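Keeping cardboard boxes for reuse

Save the sturdy ones and recycle the rest. A box with soft corners or a greasy base won't hold weight a second time.

Peel off old labels before storing. Warm air from a hair dryer on low loosens the glue, and a plastic scraper does the rest. Slit tape along the seam, never across the board.

Store boxes flat and upright in a dry cupboard, off the garage floor. Silverfish like damp cardboard and old glue. For winter woollens I line the base with a 200 g sheet of card and write the contents on two sides in dark marker.
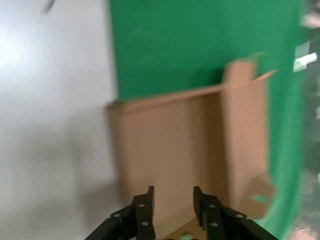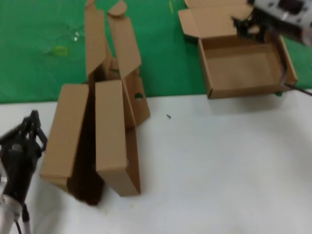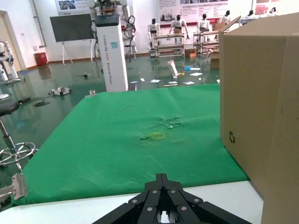 Cardboard boxes, open.

Pornthip Kaewkla wrote in that paper tape holds better in a hot shed than the clear kind, which lifts by February, and that it can go in the recycling with the box.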